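Courses > Service Robotics Technician > Part 3: Commissioning > Chapter 9

Chapter 9
Setting Up and Maintaining a Door-Opening Cell
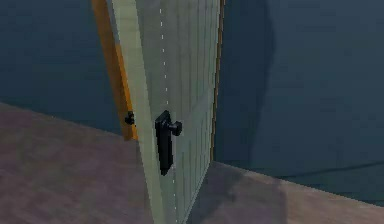 A door-opening cell is commissioned in simulation before the arm is powered on a real door. The work has the same order in both places: fix the door frame coordinates, locate the handle, teach the approach, then set the force limits. In the simulated model used throughout this chapter, the door is a flat pale green panel standing partly open, and the handle is a black knob on a tall, narrow backplate. The small black fitting on the orange-brown jamb, at about the height of the knob, is the one that most trainees forget to enter in the collision model. A gripper that clears the knob can still strike a fitting on the jamb, and the planner will not avoid a part it has not been told about.

The physical cell described here is the Zatavex training cell at the Havham workshop. It consists of one arm on a fixed pedestal, a Michalski wrist force sensor, a two-finger gripper, and a door mounted in a steel subframe. The door can be exchanged for panels with other handles, but the hinge line stays where it is. All coordinates in Sections 9.2 to 9.5 are given from the lower hinge pin.

After studying this chapter you should be able to:

- set the door frame coordinates from the hinge line
- match the simulated handle position to the measured one
- set and check the pull force limit
- replace worn finger pads and repeat the handle calibration
- read the fault log and decide whether the cell may be restarted

9.1 Why the door is difficult

A door has one degree of freedom. The arm has six, and once the fingers close on the knob the two are joined in a single mechanism. If the arm moves along any path other than the arc set by the hinge, the difference appears as side load on the knob, on the wrist sensor, and finally on the hinge pins. A small error in the hinge position therefore matters more than a small error in the grasp. A grasp that is slightly off center usually settles as the fingers close. A hinge line entered in the wrong place produces a load that grows through the whole swing.

The simulation does not show this load unless contact stiffness is turned on. In the Brarko model supplied with the course, contact stiffness is off by default so that the scene loads quickly. Turn it on before running any of the exercises. With it off, the arm will appear to open the door correctly even when the hinge offset is badly wrong.

9.1.1 Limits used in this chapter

The pull force limit for the training cell is 80 N. It applies to the resultant force at the wrist, measured after the tool weight has been subtracted. When the limit is reached, the controller stops the arm and holds position for 200 ms before opening the fingers. Do not shorten the hold. The fingers must not release while the door is still loaded against them.

The door is never swung past 70 degrees. The subframe has a rubber stop a little beyond this angle, and the stop is there to protect the hinges if the limit fails. It is not a reference surface and must not be used to home the door – technicians who have worked on gates and barriers tend to try this.

9.1.2 The maintenance record

Each cell has its own record, kept with the controller. Enter every pad change, every recalibration, and every force stop, including stops with a known cause. The following entry is typical.

12/2/23. Fault 1151, side load at start of swing. Pads worn on inner edge, replaced both. Handle calibration repeated. Hinge offset checked, no change. Test cycles run without stop. C. Tomaszewski

Two points should be noted. Celina Tomaszewski replaced both pads although the fault could have been cleared with one, since an uneven pair moves the grasp center toward the worn side. She also checked the hinge offset before running the test cycles. Fault 1151 is raised by side load alone and does not separate a poor grasp from a poor hinge line, so both must be examined before the cell is returned to service.

9.1.3 Before you begin

The exercises in Section 9.2 need the simulated cell only. Load the door model, set the panel to the partly open position, and confirm that the handle, backplate and jamb fitting are all listed as collision bodies. If the jamb fitting is missing from the list, add it by hand using the dimensions in Table 9.1. Save the model under a new name. The original file is needed again in Section 9.4, where the measured hinge offset is entered for the first time.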